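**Glass console table on an upstairs landing, worth it or a hassle?**

*Vendside Home Help, Oct 25, 2020*

**otow_stairs**
The seller wants $70 for a long glass-topped table and swears it "cleans itself." I doubt that. It would go along the railing upstairs. Does anyone live with one?

**Nkosi57**
I do, and no, it doesn't clean itself. Every fingerprint shows. I wouldn't trust "tempered" either without seeing the stamp.
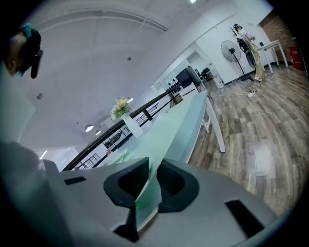

*Green-tinted top, white legs, flowers by the railing.*

The tint is stronger at the edge than in most store photos, so look at it in daylight before you pay. Mine gets wiped with vinegar and water, and I've never found a spray that beats it.

**vasen_fan**
get wood lol

**landing_light**
Seventy is fine if there are no chips. Run a fingernail along all four edges first. I'd skip any "protective coating" they try to add on.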